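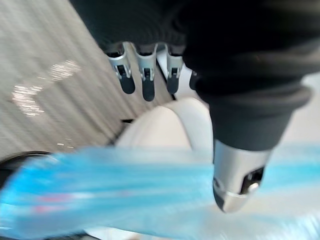 *Bright blue, and very close.*

## Blue bags, Lokbridge storeroom

In July I was sorting packing material at our small storeroom in Lokbridge. Most of it came from Zosville, and I wanted to keep what we can use again. The thin bags are folded and go on shelf 3. One box takes up to 18 of them, if you press the air out well. Clear wrap has its own box, and small plastic parts go in a tray by the door.

I like how the blue changes when the plastic is folded. 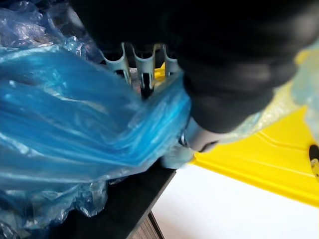

*The blue bag in long folds, with clear wrap behind it and a light plastic piece with hooked prongs.*

More pictures from the storeroom will come when the second shelf is done.

Merja Vainio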